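Home | Weather Desk | Interviews | Archive
8 June 2020
3 comments | 1,236 shares

I've wanted to talk to a hail person for ages, and in May I finally got one on the phone! My guest runs the storm desk at Cuvard, a small forecasting shop in Draltberg, and asked me to leave names out of it. Fine by me.

We started with the basics. "Hail needs a strong updraft," I was told. "The wind inside the storm holds the stone up in the cold part of the cloud, and water keeps freezing onto it. Stronger updraft, bigger stone." I asked about the rings you see when you slice one open - I'd read they came from bouncing up and down. "Some of that, maybe. A lot of stones just make one trip through wetter and drier patches." 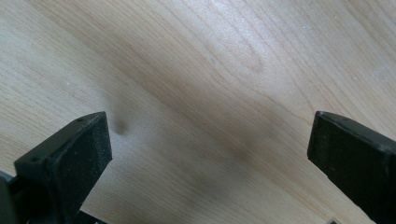
Chasing the stones

Cuvard's hail project is called Jitodano, and it has three pads set out in fields near Simard. The stones dent the foam, and the dents get measured later. "It's low tech and I love it," my guest said. "Radar tells you there's ice up there. The pad tells you what landed." The pads took hits from three storms last spring (one got chewed by a cow, but that's another story).

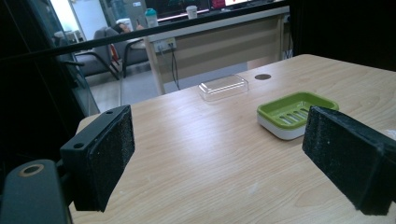 Why does hail fall in warm weather?

"Warm, damp air near the ground is what feeds the big updrafts," my guest said. "It can be freezing a few miles up while you're out there in shorts. Small stones often melt on the way down, but the large ones fall too fast for that."

I'm parking my car in the garage from now on.

Share | Previous interview | Next interview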